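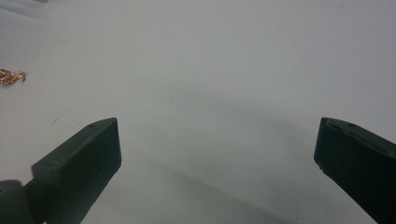
Ticket opened 6:10 by Florêncio Neves, Bech town hall. The mayor's public calendar still shows the August visit to Skolthorpe, canceled last week. Cleared the cache at the front desk, where the tabletop is white and matte, and reloaded – no change.

6:14 Sync log stops at entry 300. The Brirkham feed is fine.

6:30 Restarted the Plukton service. Calendar now correct on the public page, still wrong in the council app. Left open.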